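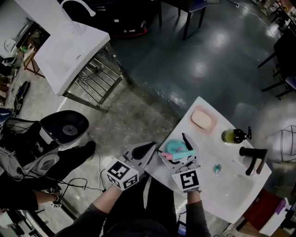 글·등록 Clodum 스토어 상품팀 | 2025년 10월 11일 | 욕실·세면 > 비누받침/디스펜서

Minow 욕실 소품 라인 (비누받침 / 펌프 용기 / 고체비누)

재입고 됐습니다. 8월에 품절되고 문의 정말 많았는데 이제야 올려요. 급하게 쓰는 페이지라 빠진 내용 있으면 문의 게시판에 남겨주세요. 확인하는대로 보충합니다.

구성부터.
비누받침 단품, 펌프 용기 단품, 고체비누 단품. 세트 구성은 이번 입고분부터 없어졌습니다. 따로따로 담아주셔야 해요. 예전 세트 링크로 들어오시면 결제 안 됩니다.

비누받침
물 빠짐 홈 있음. 바닥면 미끄럼 방지. 색상은 핑크, 아이보리, 그레이. 핑크는 모니터에 따라 살구색으로 보인다는 후기가 있는데 실물은 조금 더 차분한 쪽입니다. 벽걸이형 아니고 올려두는 타입이에요. 벽걸이는 Beyene 라인에 따로 있음. 그쪽은 접착식이라 타일 줄눈 위에는 잘 안붙습니다. 참고.

세면대 상판이 좁은 집은 긴 쪽 길이가 14cm니까 꼭 재보고 주문하세요. 수전 뒤쪽 공간에 놓으려다가 안 들어가서 반품하시는 분이 꽤 계십니다. 단순변심 반품은 왕복 배송비 고객 부담.

펌프 용기
올리브그린 / 블랙 펌프. 핸드워시, 바디워시, 샴푸 다 됩니다. 거품 펌프 아님! 일반 펌프입니다. 거품형으로 착각하고 주문하시는 경우 많아요.
점도 높은 제품은 처음에 여러번 눌러야 올라옵니다. 불량 아니에요. 그래도 안 올라오면 펌프를 빼서 미지근한 물에 담갔다가 몇 번 눌러 헹구고 다시 끼워보세요. 대부분 해결됨.
스크럽 알갱이 들어간 제품은 넣지 마세요. 막힙니다. 막힌 건 교환 안 되구요.
잠금은 펌프 머리를 누른 상태에서 시계방향. 이사하거나 여행 가방에 넣을 때는 꼭 잠그고 세워서. 눕혀두면 내용물이 샐 수 있습니다.
펌프만 따로 구매 가능한지 묻는 분들 — 가능합니다. 옵션 맨 아래 '교체용 펌프' 선택하세요. 블랙만 있음.

고체비누
무향에 가까운 베이지색. 손 세안 다 쓰는 제품인데 예민한 피부는 팔 안쪽에 먼저 테스트 해보세요. 색소를 안 넣어서 만든 시기마다 색이 조금씩 다릅니다. 연한 것도 있고 누런 기가 도는 것도 있고요. 교환 사유 안 됩니다.
받침에 물 고인 채로 두면 금방 무릅니다. 하루에 한 번만 물 털어주세요. 여름에는 욕실 문 좀 열어두시고.

세척
받침은 중성세제에 부드러운 수세미. 철수세미 X. 락스 원액 X. 물때가 심하면 구연산 푼 물에 담갔다가 헹구면 됩니다. 식기세척기는 비추천, 최대 40도까지만 견디는 소재라 고온 코스에서 휘어요. 끓는 물로 소독하시는 것도 안 됩니다.
용기는 리필할 때 꼭 속까지 말리고 채우세요. 물기 남은 채로 다른 제품 부으면 층이 생기거나 냄새가 납니다.

배송
평일 낮 출고, 보통 다음날 도착. 제주·도서산간 추가 배송비 있습니다. 포장은 종이 완충재로 바꼈어요. 비닐 뽁뽁이 안 씁니다. 상자 찌그러짐은 교환 대상 아니고 제품 파손만 해당. 파손이면 사진 찍어서 수령 후 이틀 안에 보내주세요.

적립
구매 확정 시 1000포인트. 포토후기는 추가 적립 있는데 금액은 이벤트 페이지 확인 부탁드려요. 자주 바뀝니다.

자주 묻는 것
- 핑크 받침이랑 그린 용기 같이 두면 어울리나요? 취향 문제라 뭐라 말씀드리기가.. 후기 사진 보시는게 제일 빠릅니다.
- 용기에 라벨 붙일 수 있나요? 됩니다. 방수 라벨은 Flenovance 쪽에서 따로 판매중. 글씨는 한글, 영문 둘 다 있어요.
- 주방에서 써도 되나요? 주방세제 넣어 쓰시는 분 많습니다. 식용유나 소스는 안 돼요. 식품용 아님.
- 샤워기 옆에 둬도 되나요? 됩니다. 뜨거운 물이 직접 닿는 자리만 피해주세요.
- 대량 주문? 문의 게시판에 수량, 색상, 받으실 날짜 적어주세요. 전화 주문은 안 받습니다.
- 선물 포장 없습니다. 쇼핑백도 현재 없음.

상품번호 366. 문의 남기실 때 번호 같이 적어주시면 답변이 빨라요.

그레이 받침은 입고 수량이 적습니다. 다음 입고 일정은 미정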